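Subject: Re: [kitchen-share] Letters for the September supper banner

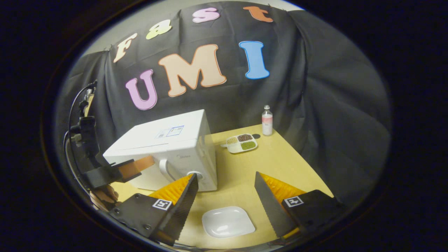 Photo: Hacer Dönmez

Hi everybody,

Akash Bhatt wrote:
> Does anyone have a good way to put up big letters for the supper
> at Mostau Hall? Last year's paper ones curled before we had even
> sat down, and I have 80 people coming.

Oh Akash, I remember those poor curling letters! I'd go with foam on dark cloth. Pale colors show up so nicely against black, and you can put a short word in small letters on top and the important one big underneath. Pin the cloth along the top and don't fuss over the folds.

For "Welcome to Buzatu Street" I'd make it 3 rows, or your letters will end up tiny. Draw them on newspaper first and move them around on the floor until you like them (my sister and I spent a whole evening at this once, with a pot of tea, and loved it).

I have 2 black sheets you're welcome to borrow. Come by after 8 any evening, and stay for a slice of something if you can.

Warmly,
Hacer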